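Manipulation > Data collection
Posted 30th September by the Pronberg desk

Akihiko Sugiyama runs data collection for Trondcombe, and most of his day goes to moving buns from a steamer to a plate. An operator drives the arm, and every joint position is logged alongside the video. "A take is one bun," he said. "If the operator hesitates, we keep it. If they bump the basket, we tag it and keep it separately."

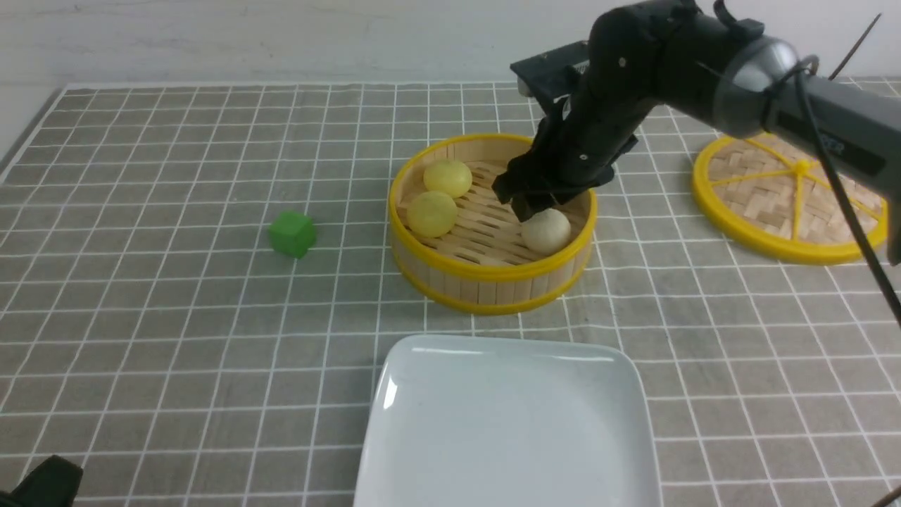 The current set holds 995 takes. Sugiyama wants the start positions spread out more, and has operators change the basket and plate placement every 20 takes. "The model learns the table if you let it," he said. "It will reach for a spot, bun or no bun."

Wrist views are stored at the full rate, blur included. He dropped a sharpness filter in January after it removed most of the fast approaches.

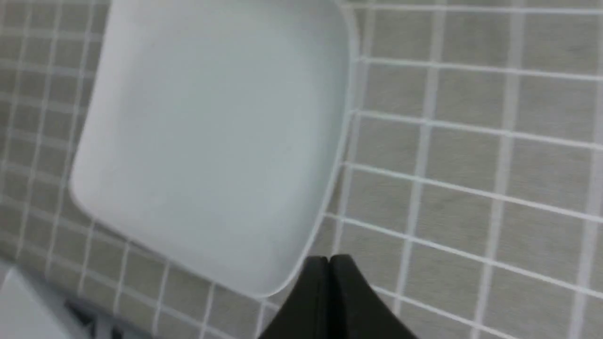 Sandoval disagrees on that point and would trim the blurred stretches before training, arguing that they add storage cost and little signal. Sugiyama has run it both ways on a small split and calls the result undecided. 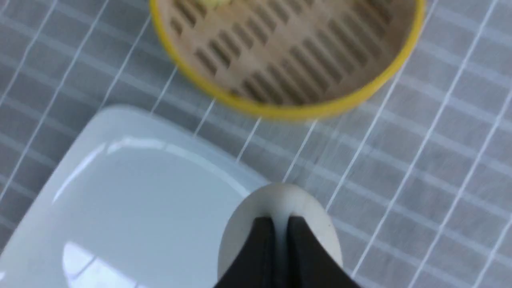

Labeling is kept short: grasp, lift, place, release. Two people check each batch, and 13 takes from the last one went back for relabeling. "Mostly release times," he said. "The fingers open before the bun lets go."

Contact the Pronberg desk | © Pronberg | Back to top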